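Thread: we are supposed to pick a robot arm by December and I have opinions about the budget (1/many) 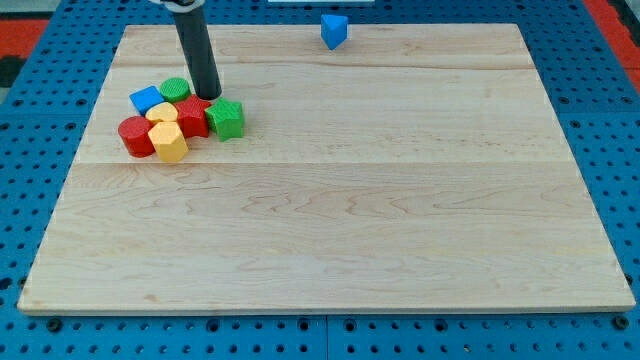 Toy blocks on the maple-looking board, blue bench, arm down right beside the pile.

2/ Background for anyone new. Small shop, we kit parts into trays by hand, and the owners have decided next year's equipment money goes to an arm. I was asked to write up the plan. I was not asked whether there should be a plan.

3/ Three quotes on my desk. Gilico, Skilell, and a used unit through a reseller called Akinola. All three cover the arm and a controller. After that they stop resembling each other, and I've spent most of this week making a spreadsheet where the rows line up.

4/ Gilico is the tidy one. Lovely PDF. The gripper is on page one in the glamour shot and on page six as "optional tooling, priced on request." I requested. Still waiting.

5/ Skilell includes a gripper and then charges for the software seat every year. The rep kept calling it "light." 300 a month per seat is a lot of things but I wouldn't have said light. We would need two seats, one for whoever runs it and one for whoever fixes what the first person did.

6/ Akinola is cheap up front and has a 30 day warranty. On a used arm. With our luck I'd want to see it survive the truck ride before the clock starts.

7/ Now the blocks. Stars, cylinders, hexagons, a cube, and a triangular one standing off by itself at the far side of the board. Seven of them are jammed together right by the arm, and that pile is the most useful thing I've looked at in this whole process.

8/ Every sales video I've been sent has parts laid out with a nice wide gap on all sides. Our parts come out of a tote in a heap. They touch. They lean on each other. If your pick only works with daylight around the part, then I also need to buy something that makes daylight, and that's another line.

9/ Look at the two yellow hexagonal blocks. One smaller, one bigger, and the small one is wedged in among its neighbors. I have parts like that. Same shape, two sizes, and the customer very much cares which one is in the tray.

10/ I put this to the Gilico rep. The answer was "the vision package handles that." The vision package is, you guessed it, on request.

11/ Someone in replies says I'm being hard on them and toys aren't a fair test. Okay. My parts are shinier, heavier and uglier than toys. If anything the toys are being generous.

12/ Also please look at what the board is sitting on. Blue pegboard surface, regular grid of holes, bolt heads in a few of them. Not one quote has a line for a bench. They all say "customer to provide suitable mounting surface." I am the customer. I do not have a suitable mounting surface. I have a folding table and a workbench that rocks.

13/ So, bench and mounting plate, I'm carrying 2528 for that. It's an odd number because it came off a real estimate from the welding place down the road, freight included. I trust odd numbers more than round ones at this point.

14/ And another 1000 for the stuff that never makes the quote. Cable, air fittings, replacement fingertips, a light that doesn't throw glare on everything, lunch for whoever stays late the first week. I was told this looked like padding. It is padding. Last time we bought a machine without any, we ran an extension cord across a walkway for a whole summer.

15/ Q from a DM: why not rent? I looked. Plellosura rents complete cells and the monthly price is decent if you believe you'll be done deciding when the term is up. I don't believe that about us. The auto-renew paragraph is longer than the service paragraph.

16/ Still, a short rental is the one thing on the list I'd sign today, if they'd let me write the test. I've asked. "Let me check with the team" was the reply.

17/ The test would be boring. A heap of mixed parts on a flat board. No rearranging by a helpful person in a polo shirt. Sort by shape, then by size. Run it through a whole shift, including the part of the shift where everyone's at lunch and nothing is being babysat.

18/ Then write down every time a human has to touch it. I don't care about cycle time yet. Cycle time is what they all want to talk about, because it looks great on a slide. I care how many times my best packer gets pulled off her own station to go rescue a cylinder.

19/ The payback math in all three proposals assumes zero rescues, by the way. It also assumes we'd be running a second shift, and we don't have one. I asked where the second shift came from and was told it was a "typical customer profile."

20/ Someone always asks, so: no, I'm not anti-robot. I'd love to stop paying good people to sort little parts all day, and they'd love to stop doing it. I just want to know what the thing costs with all of its pieces attached, on a bench that exists.

21/ Where the spreadsheet is as of 4 p.m.: Skilell is cheapest in year one and the most expensive by year three. Gilico can't be ranked until they price the parts that make it work. Akinola wins every year as long as nothing breaks.

22/ If you've bought an arm for kitting in a small shop, tell me which line you forgot. I have a blank row left at the bottom and I'm sure something goes in it.

23/ Two people have already said "guarding." Great. Adding a row for guarding. Blank row is still blank, keep them coming.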